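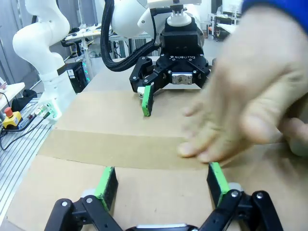 Bench view from the wrist, pads open, Robotiq on the other arm across the cardboard.

22nd August – Zokex club notebook, handover project

I meant to keep this short, but we covered a lot and I'm so pleased with everyone. The Conceição team wants both arms working the same sheet by the Brirkau meet, and the plan since June has been to keep the grip logic simple. Speed cap stays at 30 percent while we're all still learning – yes, even for the second-years! I'd like more than 4000 logged poses before we touch the planner again. Two things to settle next: where the pads should meet the folded strip, and how wide to open on approach.
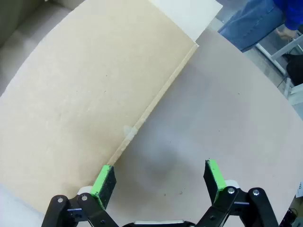 To do before next session
Re-zero both wrists, then copy the pad offsets into the Pralletti sheet.

Zokex Robotics Club – contact the bench desk – Back to top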